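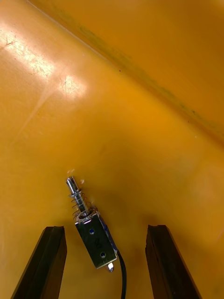 OPINION / HOME & MONEY

Stop Buying the Big Toolbox

April 29, 2022

My neighbor across the street bought a rolling tool chest last summer. It has eleven drawers, a power strip in the back and a little lock with two little keys. He paid $1,799 for it, on sale (he told me this twice), and I was jealous for a good two weeks. Then I went over to borrow a tape measure and it took him ten minutes to find it. It was in drawer seven, under a heat gun he had never plugged in.

I've been thinking about that tape measure ever since. I think most of us who fix things around the house are buying storage when what we want is to get better at fixing things. I include myself in this, big time. Over the years I've owned a Furex wall system, a set of Tendov stacking cases and a canvas roll that made me feel like a traveling watchmaker. I loved every one of them for a weekend.

The Furex was the worst of the bunch, and I say that as a person who still has the hooks. You had to decide where everything would live before you hung a single thing. So I spent a whole July Saturday, well, a whole July weekend really, drawing outlines of pliers on a pegboard. The kitchen faucet dripped the entire time.
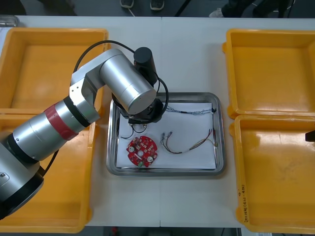

And the drip is what gets me, because fixing it took one wrench and a washer that cost less than a cup of coffee. I could have kept that wrench in a shoebox. My grandfather did keep his in a shoebox, more or less, and he rewired half of our street back when you could just go ahead and do that sort of thing. He'd dump the whole box out on the porch, pick through it, do the job and scoop it all back in. It drove my grandmother nuts. But the jobs got done!

I know what the other side says, because I've said it at parties. A good system saves you time. You'll respect your tools more if they have a home. Sure, some of that is true, and if you do this for a living you should ignore me completely. A working plumber with a messy van is losing money every hour. I'm talking about the rest of us, who pick up a screwdriver a couple of times a month and spend the evenings in between looking at cabinets online. Tsuchiya makes a lovely cabinet, by the way. Dovetailed corners, felt in the drawers. It's $3,012 and I've had it in my cart since the winter.

What would I keep in it? The same six things I always use, and a lot of felt.
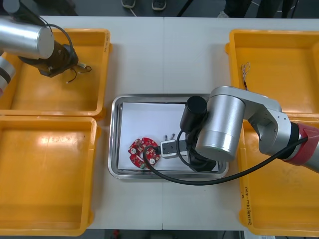
So is all organizing a waste of money?

Most of it is fine if it's cheap and you can change your mind about it later. The trouble starts when the storage costs more than what you put in it, because then you start shopping for things to fill the drawers.

That last part happened to me with the Tendov cases. There was a case with a molded slot for a rivet gun, and the slot was empty, and it bugged me. Guess who owns a rivet gun now. I've used it once, on a belt, and I had to throw the belt away.

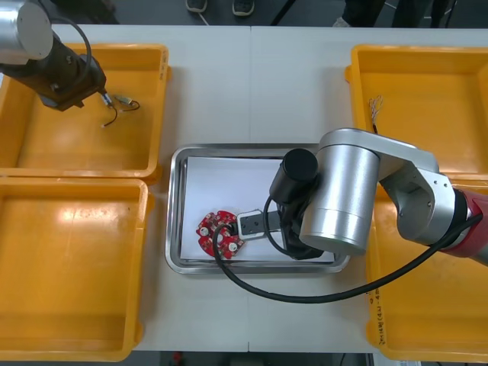
My own setup these days is a handful of shallow trays on a bench, and I'm kind of evangelical about it. Nothing has a label. If I'm halfway through a lamp, the lamp's guts go in a tray and stay there until I get back to it, even if that takes a month. A small tangle of black wires with a connector on the end, like the one in the upper-left bin in the photo, is exactly what I mean: toss it in something with a lip, right out in the open where you can see it. Put that same tangle in a drawer and I'd forget I owned it. The whole lot cost me $59, and I could have gone cheaper with baking pans.

A friend sent me a link to Ratness, which is an app where you photograph all your tools and it keeps an inventory for you. I tried it for an evening. I got as far as the screwdrivers and then noticed that the closet door behind me was still hanging off one hinge, as it had been since Thanksgiving.

I put the phone down and fixed the door. It needed two longer screws, and I found them in the bottom of a coffee can. The Tsuchiya is still in my cart, though. I should probably take it out.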